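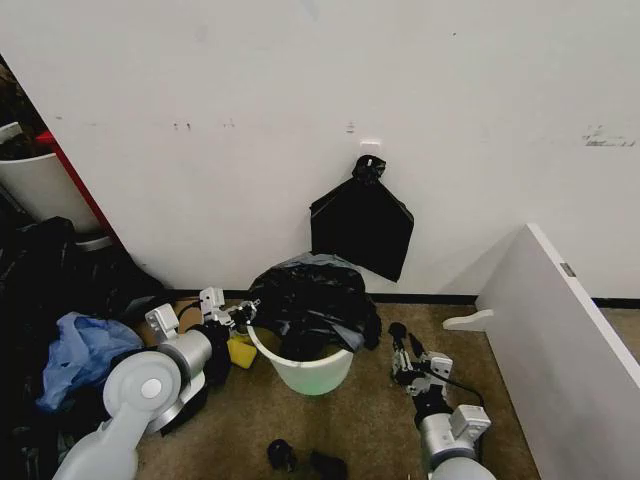 Report on the Open Day at the Ilumgate Robotics Laboratory

Submitted by Weronika Jasińska and Ruan Ntuli
Course supervisor: Felicja Żak
Date of visit: 12 February 2020

1. Purpose of the Visit

The visit formed part of the second-year project course in applied automation. Students were asked to attend one public demonstration, to observe a robot performing a household or service task, and to report on the manner in which the task was organized. Our group selected the open day held by the Ilumgate laboratory, which works on two-armed robots for cleaning and building services. The course had previously covered factory arms of the kind that repeat one motion on rigid parts. We wished to see how a robot is expected to deal with soft material, and the open day program listed a session on changing the bag in a wastebasket.

2. Organization of the Day

Visitors were received in the main hall by Leszek Stępień, who manages the laboratory, and were divided into groups before entering the work areas. Each group attended a short talk, one live session and a period for questions. The talk was given by Deepak Nigam, an engineer on the Gerby project. He explained that Gerby is concerned with tasks in which the object changes shape while it is being handled, such as folding cloth, closing sacks and lining bins.

Students were asked to stay behind the marked line and to refrain from speaking to the operator during a run. Questions were written on cards and collected at the end. Our group had 50 minutes in the laboratory altogether, of which the larger part was given to the live session.

3. The Task

The robot has two arms, each ending in a gripper with parallel fingers. It works at floor level beside a wall, with the wastebasket standing on the carpet in front of it. The task as set out in the program has three parts: remove the bag that is in the basket, take a replacement, and fit the replacement over the rim so that it stays in place. The laboratory treats the fitting of the bag as the hardest of these and had asked visitors to give it the most attention.

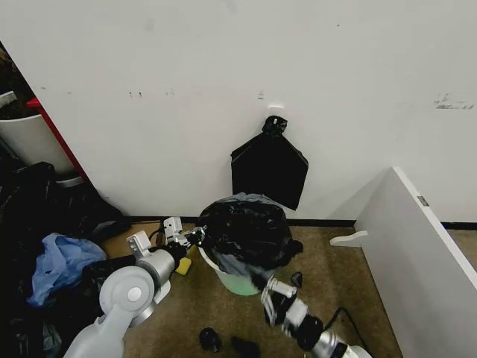 Mr. Nigam stated that a thin plastic bag presents two separate problems. The first is one of sight. Black plastic is glossy, its folds look much alike, and the opening of a bag is difficult to tell from a crease. The second is one of grip. If the fingers close on several layers, the mouth of the bag will not open, and if they close too near the edge, the plastic may slip free when the arms move apart. A person corrects such errors by touch and hardly notices doing so. The robot depends chiefly on its camera view.

We also asked about the surroundings. The work area was not cleared for the open day, and a heap of black bags lay on the floor to the left of the basket, with a light blue one on top. In the laboratory's view, a robot that can find a wastebasket only on a bare floor would be of little use in an office.

4. Observations

The division of work between the arms was of particular interest to us. In fitting a bag, the two grippers hold opposite sides of it and stretch it across the rim. Neither arm can complete this step alone. The position of each gripper must therefore be planned with the other in mind, and the distance between them decides how tightly the plastic is drawn.

The basket itself is light and has no fixed position on the carpet. A pull that is too strong on one side can tip it or drag it along. According to the notes handed out to visitors, this is a common cause of a stopped run, and the project team has recorded 523 attempts at the fitting step so far. The team intends to reach 3000 before the results are reviewed in June. We were not given a success rate and have not tried to estimate one.

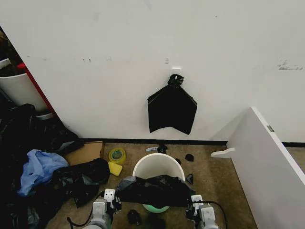 5. Questions and Answers

Ms. Jasińska asked whether a stiffer bag would make the task easier. Mr. Nigam replied that it would, but that the project had chosen ordinary bags on purpose. Mr. Ntuli asked whether suction could replace the fingers. The reply was that suction had been tried under an earlier project, Ireck, and had been set aside for thin film.

6. Conclusions for the Course Project

Our own project concerns the sorting of packaging. On the basis of the visit we propose to add one soft item to our test set and to record separately the failures of sight and the failures of grip. We also propose to leave the base of the sorting tray unfixed in one series of tests.

The group thanks Mr. Stępień and Mr. Nigam for their time. A copy of the visitor notes has been placed in the course folder in the Kwiatkowski reading room.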